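Lists > Baddale Robotics Club > Archive > Messages

Prev Next Thread Index

Subject: Re: handheld gripper sessions
9 October 2022

> Do we have enough recordings from September to start training,
> or should the new students keep going with the handhelds?
> Also, is the marker cube needed on both sides?

We have 783 usable recordings and want 1000 before we train anything, so please keep going. And yes, one cube per gripper, left and right.

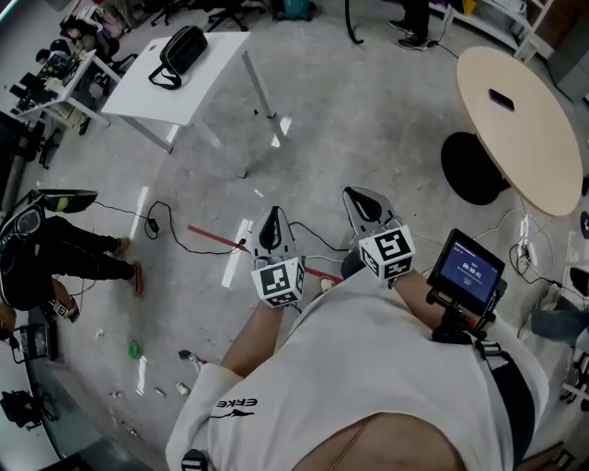
Recordings for the Flelik entry should run under a minute. Long ones take forever to check, and the Vomell script drops anything over 58 seconds. The small screen on the right gripper has the time on it, 00:00:51 here, so glance down now and then and wrap up before the limit. Keep the cubes clear of your sleeves, and watch the cable when you turn.

New students should do three practice runs first and delete them. Finished files go in the Gethin folder, one subfolder per person. Please don't rename them.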